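Markers die of neglect, mostly, and then get put back in the drawer so they can disappoint you again. I threw out 11 last May, most of them after one more hopeful scribble.

## Keeping them alive

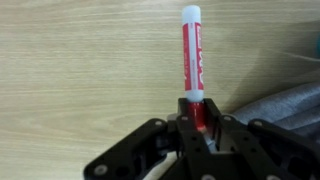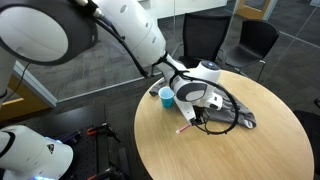

- Push the cap until it clicks. If you didn't hear it, you didn't do it.
- Store double-ended ones flat. Single tips can stand, cap down.
- Ink on a T-shirt: slip a paper towel inside, dab with rubbing alcohol, move to a clean patch of towel, repeat. Don't rub. Everybody rubs.
- Permanent ink on bare wood: alcohol, lightly, on a hidden spot first. It can lift the finish too.
- A cup makes a fine pen holder until someone drinks from it.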